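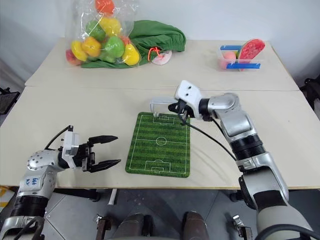 Toy fruit and veg in their bag, the peach and the melon slice in the tub, and the football mat.

08/02/2022

I have spent most of today on the play food, and I am writing down how it went because I did the same job a couple of years ago, forgot what I'd decided, and had to decide it all over again.

We run a toy loan shelf in the side room at Godoy Hall. It is a small thing. People borrow a set for a fortnight, bring it back, and borrow another. There are 72 sets on the list at present, and the play food is the one that goes out most and comes back in the worst order. It was originally three sets from three different places. By last June it was one large heap in a crate, and whoever was on the desk would scoop out what looked like a fair amount and send it off.

The trouble with scooping is that some families got nothing but peppers. We have a great many peppers. I don't know why toy makers are so fond of them, but every set seems to come with yellow ones, and then there is usually a green and an orange to go with them. Carrots, on the other hand, vanish. I think we have owned several and I can't find one of them.

So the rule from now on is that the food lives in clear bags. I tried cloth drawstring bags before, which looked nicer, and they were no use at all. You couldn't tell what was inside without tipping it out, and once it was tipped out a child had seen it and you weren't getting it back in. With clear plastic you hold it up, have a look, and hand it over. The plastic does crinkle and go tired after a while, but the bags cost very little and I bought 30 of them.

The bag I did first has apples in it, one red and one green, with an orange at the top and the rest peppers. I know. I am going to swap a couple of the yellow ones out when I find something to swap them for. If anyone reading has a toy aubergine or a banana they no longer need, the shelf would be glad of it.

The tub is for things that don't suit a bag. The watermelon slice is the main one. It is an awkward shape, it is taller than the tub, and it makes any bag you put it in bulge out at one side and split at the seam. I have stood it upright in the tub and it sticks out over the rim, so the lid is no good, but the tub only has to get from the shelf to somebody's car. The peach went in with it to keep it company. I put blue tape on the tub so that it can be told apart from the other clear tubs, which are for jigsaws. Blue is for food and plain is for jigsaws. I have written that on the inside of the cupboard door as well.

Washing was the longest part. I did the lot in a bowl of warm water with ordinary washing-up liquid, wiped each piece, and left them on a towel overnight. Anything hollow needs a squeeze first to see if it takes in water. If it does, it only gets wiped. I learned this with a tomato that had been shut in a box damp, and I won't describe the tomato.

Then there is the green cloth. It came in with a donation from a playgroup in Postville and it has never had a job. I used it today as something to set the bag down on. It might make a good ground sheet for a pretend market stall, and that was going to be my suggestion on the label, but it wants ironing first and I didn't have an iron with me. It has gone on the list.

The football mat is a separate matter. It isn't part of the food at all. It came back this morning, and I had it out on the table to see whether it would lie flat. It is printed as a pitch, striped grass, centre circle, penalty areas and so on, and it goes with a bag of little players made by Tesasik. We are down to 11 of those, which is at least a full team, although they would have nobody to play against. I have half a mind to lend the mat out without the players. Children put whatever they like on it anyway. My own two had a whole farm living on one of these, with the cows kept in the penalty area.

I worked on the two beige tables, pushed together end to end. They are the good tables. The brown folding ones have a lip that catches your sleeve, and small things roll down into the gap at the hinge. If you are booking the side room, ask for the beige ones.

Lists. Each bag now gets a slip saying what ought to be in it. I used to write a proper inventory with a description of every piece, and people were put off by it and didn't check. This time it just gives the number of pieces and a line for anything missing. If something is lost we don't charge for it. I would much sooner be told that the orange is under a sofa somewhere than have the bag come back late with an apology.

I also looked at the wooden cutting food, the kind that comes apart with a blunt knife, in the Zanby catalogue. It is good quality and it is more than we can spend this year. The pieces I have will do for now.

Still to do: iron the cloth, find a box for the mat that is long enough for it to go in without folding -- it has spent too long rolled up with a rubber band on it -- and sort the tea set, where the saucers outnumber the cups by a good margin. The shelf is open as usual on Saturday morning. The food bags will be on the bottom row, where the jigsaws used to be, and the jigsaws have gone up one.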